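Clanen Community Kitchen Opens Its Doors on Sánchez Street

CLANEN, 7 Jul 2024 – After two years of planning, fundraising and a great deal of paint, the Clanen Community Kitchen is open! The shared cooking space at 162 Sánchez Street welcomes home cooks, small food makers, school groups and anyone else in town who needs more counter than they have at home.

The building spent most of its life as the Zukura bakery, and plenty of people in Clanen still call it that. When the bakery closed, the big front windows were papered over and the ovens went cold. Neighbors began asking what would happen to it almost right away, and a group of them formed the Clanen Kitchen Project to find out whether it could be brought back as a place for everybody.

It took 2,044 hours of donated work to get there. People scraped floors, hauled out old shelving, sewed curtains for the meeting room and scrubbed tile that had not seen daylight in a long time. The original bakery counter was saved and moved to the front room, where it now holds the sign-in book and, on most mornings, somebody's leftover muffins.

The kitchen has four cooking stations, each with its own stove and sink, plus a shared prep area and a walk-in cooler. Members can reserve a station by the half day. Small tools are kept on open shelves and can be used by whoever has booked that morning or evening, as long as they are washed and put back before the next group comes in.

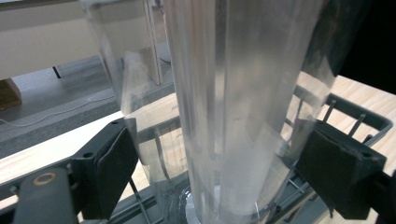 Classes are a big part of the plan, and the first set filled up faster than we dreamed. Summer sessions include cold soups, quick pickles, fruit preserves, flatbreads and a beginner series called Dinner From What You Have. There is also a Saucepan Club for ages 9 to 13 (parents are welcome to stay and wash up, and several already have). Most classes run two hours and end with everyone sitting down to eat together.

Members of the project asked for one class in particular, again and again, at the open meeting held in March: how to cook for a crowd without losing your mind. That class now has a monthly spot. It covers shopping lists, timing, borrowing the big pots, and what to do when 30 people say yes and 45 turn up.

The kitchen is also a starting point for people who want to sell what they make. Jams, hot sauces, granola, tamales, dumplings and dog biscuits were all on the list of ideas neighbors brought in this spring. Sellers are responsible for their own permits, but the front desk has the forms, a sample label and a binder of notes from people who have been through it before. The first market table will be set up in the front room in the fall.

Getting here meant paying for a new vent hood, new wiring and a floor drain that turned out to be in entirely the wrong place. A grant from the Flideo Fund covered the hood and the wiring. The drain was paid for by a chili supper that drew 2,000 people over two evenings, with a line that went past the library and around the corner. Thank you to every person who stood in it! Some of you went through twice, and we noticed, and we were thrilled.

Membership costs $100 a year for a household and includes two free half-day bookings. Reduced rates are available on request, with no paperwork. Classes are open to members and nonmembers alike, and a pay-what-you-can seat is held in each one until the day before it meets.

An open house will be held later this month, with tours, a bread oven demonstration and a recipe swap. Please bring a copy of a recipe you love, handwritten if you like, and take home one that is new to you. The swapped recipes will be gathered in a box on the old counter for anyone to look through. Stained cards are fine.

The kitchen is still looking for donations of large stockpots with lids, sheet pans, cooling racks and sturdy step stools for the younger cooks. Items can be dropped off at the side door during open hours. We have all the fondue sets we can use.

About the Clanen Kitchen Project
The Clanen Kitchen Project is a neighborhood nonprofit that runs the Clanen Community Kitchen. It offers shared cooking space, classes and low-cost meals to people in Clanen and the nearby valley towns.

Press contact: Clanen Kitchen Project, 162 Sánchez Street, Clanen. Reporters and photographers are welcome at the open house, and there will be plenty to eat.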